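Gustwood Orchard Project: half-way report to the Bemport Fund
October 26, 2025

Hello again, and thank you for being so patient while I got this written up (apple season rather ate my evenings).

When you gave us the £3000 in April I said we'd have the lower field planted and the old press going by autumn. The first bit is done! We put in 100 young trees, mostly cider apples with a few damsons along the Zurnton road side, and all but 4 of them came through the dry spell. I'd been carting water down there in the back of my car for most of the summer, so you can imagine how pleased I am. The 4 we lost were all in the stony corner by the gate, and I'm going to try hazels there instead.

The press is slower going. The screw is fine but the tray had rotted right through, and the joiner in Zurnton can't fit us in until after Christmas. So we borrowed one for juicing day, which was lovely – people turned up with carrier bags, wheelbarrows, one pram full of Bramleys – and we filled 100 bottles before it got too dark to see the labels.

On money, I've spent most of the grant on trees, stakes and guards. The guards cost more than I'd planned, as the rabbits found us in the first week and I had to swap the short ones for tall. Fallahi Nurseries let us have the damsons at trade price, and that covered a good bit of the difference.

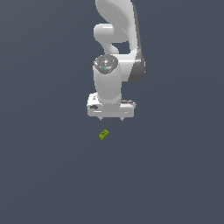

What's left will go on the new tray and a proper lock for the shed. I'd also like to ask whether I could move the bit set aside for printing over to a second pruning class. The first one filled up in an evening and I've still got a waiting list pinned up in my kitchen. If you need a form for that, send it over and I'll get it back to you the same week.

Receipts are in the envelope with the posted copy.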